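Week 8 notes: Recording a room, and why I keep banging on about it

Right, so last week we did close miking and most of you came away thinking a good recording means getting the mic as near to the source as possible. Fair enough, it often does! But this week I want you to back off a bit and listen to the room as well.

Every space has its own sound. Clap once in the stairwell at Unholm and you'll hear a long, bright tail. Clap in the carpeted booth and you get almost nothing (I find it a bit creepy in there, to be fair). Neither one is wrong, but a ballad and a drum kit will want different things from you.

For the reading, have a look at the Oltcombe sessions handout, page 53. There's a lovely bit on a choir recorded with only two mics, placed well back, with no added reverb at all. Listen to the track on headphones first, then on speakers, and jot down what changes.
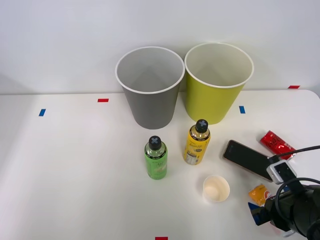
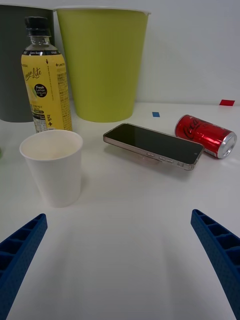

Paper cups on a white tabletop.

Now, spaced pairs. Put your two mics too far apart and you'll get a hole in the middle of the stereo image, where the singer ought to be. Too close together and the whole thing goes narrow. I usually start with them a forearm's length apart, record a verse, then move them and do it again. Please label your takes, I beg you. Last August I had a whole folder called "new new final" to mark.

Watch your phase too. Flip your mix to mono every so often, and if the bass vanishes, something's cancelling. Move one mic a little and check again.

For your own recording:

Pick one acoustic instrument or voice.
Record it in two different rooms, same player, same tune.
No EQ, no compression, no plug-ins (yes, even the free ones).
Write a short note on which version you'd favour and what you heard.

Bounce everything to WAV and upload it to the Zurnulby folder by 8 August 2023. Headphones can be borrowed from the Xie studio desk, just sign them back in when you're done.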